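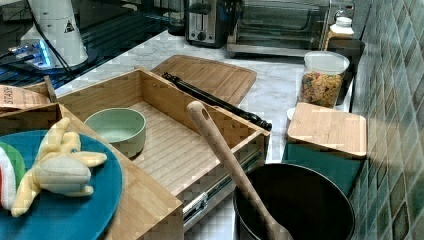

Will the new robot arm at Flarnurar take anybody's job?
The company has told its 18 tidying staff in Zekusstead that their hours and pay will stay where they are through next February, and that the arm will take over part of the putting-away in the practice kitchen.

Anyone who has ever cleaned up after a big family supper will have some feeling for what the crew at Flarnurar does all day. The company tries out kitchen goods for stores and rental owners, and that means pots, boards, trays and bowls come out onto the counter, get handled and looked over, and then have to go back where they came from so the next round can start. Last year the staff got through 2287 of those rounds, nearly every one of them reset by hand, and there are plenty of sore shoulders on the early shift to show for it.

Since spring a robot arm the staff call Ellero, after the program that runs it, has been learning to share the load. It has been given 599 rounds so far, always with a person close by, and it is still a good deal slower than the people it works with.
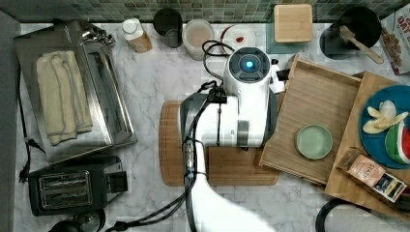
The arm over the counter, where a cutting board, a wooden tray and a toaster oven share the space.

"I thought I'd hate it, I really did," said Arvo Kokkonen, now in his tenth year on the crew. "I've spent so long bending over that counter that I figured I'd earned the right to be cranky about it. But mostly I miss having somebody across from me to talk to, and my back feels better than it has in ages, so I suppose I'm coming around."

His day does look different now. He used to move things from seven in the morning until lunch, and these days he spends a good part of that time setting out the counter, watching how the arm goes about a pickup and writing down what went wrong – long, thin things and soft things get the most notes, he said, and he has started a second notebook.
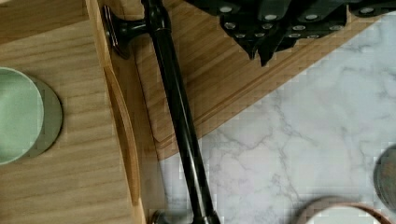

A long black rod lying across a wooden tray and a cutting board, with the marble counter to the right.

Not everyone on the crew is as easy about it. Two of the newer workers asked for the promise on hours to be put in writing, and it was, after a long meeting that ran well past four o'clock. They also asked that anybody be allowed to stop the arm at any time without having to explain themselves afterward, and that rule is now taped up by the door.
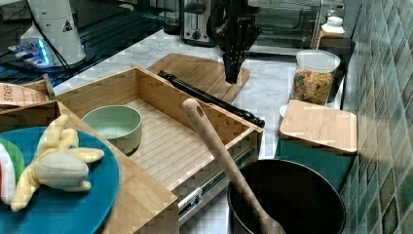
Training has been the other sticking point. So far 10 of the crew have finished the short course put together by Nyaga, the outfit that looks after the arm, and the rest are waiting on a place. Kokkonen would like to see the course made longer, with more time at the counter and less in front of slides, and he has offered to teach part of it himself if they'll let him keep his mornings.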